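El cajón de los trastos pequeños (segunda parte)

10/17/18

Bueno, pues sigo con lo mío. Los que leísteis la entrada de enero ya sabéis que en esta casa hay una guerra abierta contra las cosas pequeñas: las que no son ni juguete ni adorno ni herramienta, que aparecen en el fondo de un bolso y acaban en el alféizar de la cocina. Tengo la teoría de que se reproducen cuando apagamos la luz.

Esta vez empecé por el pasillo, que es lo que menos pereza me da. Saqué el mueble entero (el de Hollenstein, el que cojea) y lo vacié en el suelo encima de una sábana vieja. Salieron gomas del pelo, tres destornilladores que daba por perdidos, una vela de cumpleaños con forma de cuatro y el manual de una cafetera que regalamos antes de mudarnos. ¡El manual! Lo guardé dos mudanzas enteras.

Ffion Kemeys me escribió en la entrada anterior que ella lo echa todo en un solo recipiente grande y no mira hasta que está lleno. Al principio me pareció una barbaridad, yo soy más de cajitas y etiquetas, pero las cajitas me duran una semana. A los ocho días la de "pilas" tiene botones y la de "botones" tiene un caramelo pegado. Así que he cambiado de bando.

Lo que le pido ahora a un recipiente es que sea ancho, abierto y que no me dé pena rayarlo. Los de tela se hunden por los lados. Los de mimbre son preciosos, pero se cuela todo lo fino y luego hay que limpiarlos con un pincel. Miré unos de Ondania con tapa y los descarté enseguida - si hay tapa, encima de la tapa se pone otra cosa, y ya tenemos montaña.

El metal, en cambio, me ha convencido. Se le pasa un trapo con un chorrito de Brillus y listo. Hace ruido, eso sí. Cada vez que cae algo dentro se entera toda la escalera. Y con las paredes inclinadas las cosas se van solas hacia el fondo, que para una persona que lanza desde la puerta (yo) es media vida.

Lo de poner un patito al lado de un vaso y quedarme tan tranquila me ha costado más. Mi madre separaba por tamaños, luego por colores, y la pieza que no tenía pareja iba a la basura. Yo he heredado la manía de los colores y nada más. Me encanta que el azul y el naranja caigan juntos por casualidad.

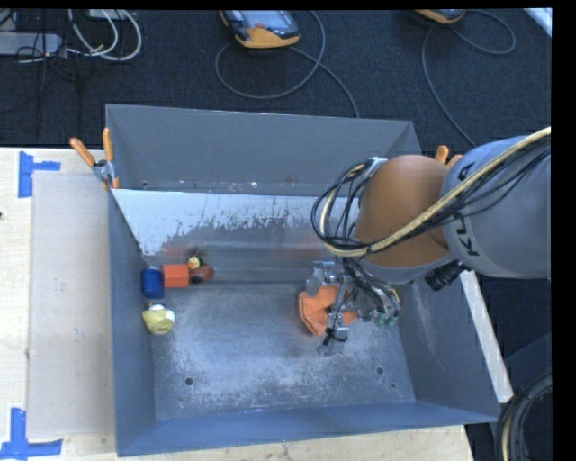 Lo que se queda y lo que se va

Mi norma es muy simple: si lo cojo y sonrío, se queda. Los vasos pequeños se quedan siempre, sirven para los lápices. Los bloques sueltos también, aunque falte el resto del juego. Con los muñequitos soy una blanda y no pienso dar explicaciones.

El resto va a una bolsa para el mercadillo de Altley, menos los cables. Con los cables todavía no puedo. Otro día.

2.657 visitas · 100 comentarios · Compartir
Contacto · © Todos los derechos reservados · Volver arriba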